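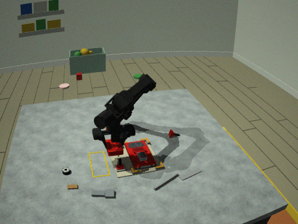

卓上アーム導入キット Norneo スタンダード

製品情報 | 構成と選び方 | 予算の目安 | 設置の準備 | よくあるご質問

仕分けや簡単な組み付けを、アーム1台でどこまで任せられるか。Norneo スタンダードは、その見当を購入前につけるところから始められる導入キットです。アーム本体、グリッパー、作業ボード、部品トレイ、位置決めマーカー、そしてシミュレーションソフト Plodport の利用権が一式に入っています。個人的にいちばん推したいのは Plodport です。部品をばらまいた状態から、アームがどの角度なら届くのか、トレイの縁に当たらないか、画面の中で何度でも試せます。これが本当に楽しくて、つい夜まで触ってしまうんです!

構成と選び方

・Norneo スタンダード
アーム1台、グリッパー1個、赤い部品トレイ、クリーム色の作業ボード付き。初めての一台ならまずこちらを。

・Norneo プラス
スタンダードの内容に、交換用グリッパーと予備トレイ2枚を追加。品種の切り替えが多い現場向けです。

・Plodport 単体
アームは来年度の予算で、という場合に。後から本体を買い足しても、作ったレイアウトはそのまま引き継げます。

迷うのはスタンダードとプラスの差だと思います。扱う部品が小物ばかりなら、標準のグリッパーで十分に始められます。薄い板や細長い棒を拾いたい場合は、先に Plodport で試してみてください。床に平らに寝た板は意外な難物で、つかむ向きを変えるだけで済むこともあれば、指先の形から見直すこともあります。ここを先に見ておくと、見積もりがぐっと現実的になります。

予算の目安(税別)

スタンダード 147万円
プラス 200万円
Plodport 単体(年間) 21万円
据え付けと初期設定 59万円

据え付け費には、作業ボードの位置合わせ、原点の登録、操作説明が含まれます。架台、電源工事、安全柵は別途です。申請書を作るときに抜けやすいのがこの三つで、特に電源は、後から延長コードで済ませようとすると配線の取り回しで苦労します。見積もりの段階でコンセントの位置を図面に書き込んでおくのがおすすめです。

消耗品はグリッパーの指先パッドと敷きマットくらいです。初年度の予算にパッドの替えを2組入れておけば、途中で追加の稟議を回さずに済むでしょう。

設置の準備

アームの影響範囲は、カタログの数字だけで見るより、実際の床にテープで描いてみるとよく分かります。肘が後ろへ張り出す姿勢も忘れずに。Plodport では、画面上に黄色の枠線で置き場所を指定できるので、部品の供給エリアと完成品の置き場を先に決めてしまいましょう。

壁の色、床の板目、棚、おもちゃ箱まで入れた部屋を再現することもできます。背景にいろいろな物がある状態で認識を試せるのは、片付いた机の上だけで試すのとは大違いです。影の出方も変えられますから、窓際に置く予定の方はぜひ!

搬入前にお知らせいただきたいこと
・設置面の広さと材質
・扱う部品の寸法と重さ、できれば現物
・1時間あたりに処理したい数
・既存の制御機器の有無

既存設備との接続には、中継ユニット Dikard をご用意しています。信号のやり取りが開始と停止だけなら標準ケーブルで足りますので、無理に追加する必要はありません。

よくあるご質問

先にソフトだけ試せますか。
はい。Plodport 単体をご契約のうえ、後日アームを追加いただけます。

補助金の申請に使う書類は出ますか。
仕様書、見積書、工程表をお出しします。工程表は搬入希望月が決まってからの作成です。

9月に注文した場合、年度内に間に合いますか。
スタンダードは間に合います。プラスは交換用グリッパーの仕様によって変わりますので、早めにご相談ください。

画面で動いた作業は、実機でもそのまま動きますか。
動作の大枠は引き継げますが、部品の滑りやすさや照明の違いがあるため、現場での調整は必要です。初期設定の中で調整の手順もご案内します。

お問い合わせ

販売・技術窓口 Selvanayagam オートメーション
受付 午前9時から午後5時まで
お見積もりは、希望の構成と設置面の寸法を添えてフォームからお送りください。

関連製品:交換用グリッパー / 予備部品トレイ / 中継ユニット Dikard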